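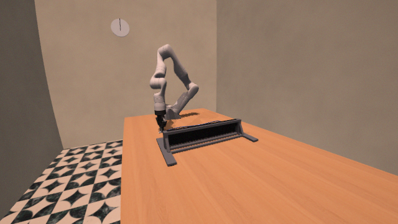
A table should be something you buy once, and now even the cheap ones cost like that, one reader from Wedmont wrote to us after the sawmill at Trivska announced it will close.

December
By our business desk

The mill, which has cut timber for 98 years, will stop its saws before the end of winter. It employs 76 people. The owner informed them at a meeting in the morning, and a letter with the terms was sent the same afternoon.

According to the letter, the mill could not find a buyer for its drying halls, and the cost of logs has gone up faster than the price of boards.

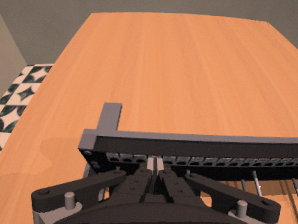
Long tabletop with the grain running lengthwise.

The closing will be felt first in Wedmont, where 11 small workshops buy most of their boards from Trivska. Several of them said they have stock until spring. After this they must order from farther away and pay for the transport themselves. Two workshops have already told their customers that new orders of tables and benches must wait.

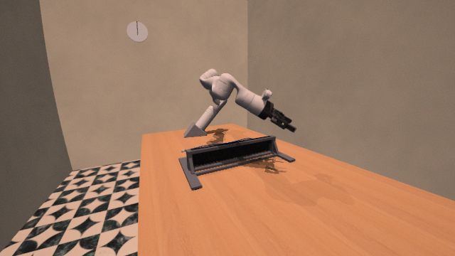
Source: Toom

Clivero, the largest furniture maker in the district, said it is not affected for the moment – it changed to another supplier last year. The company is ready to interview workers from the mill, but it did not say how many it can take.

The town has asked for a meeting with the owner about the land. The site lies by the river and has its own rail track, and the town would like to keep it for industry. A plan to build homes there was refused some years ago.

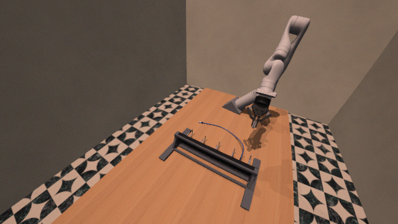 Wooden furniture is expected to become more expensive in the spring.

The workers will receive their pay until the end of February. A second meeting about retraining will be held in the school hall at 6 p.m., and the families are also welcome.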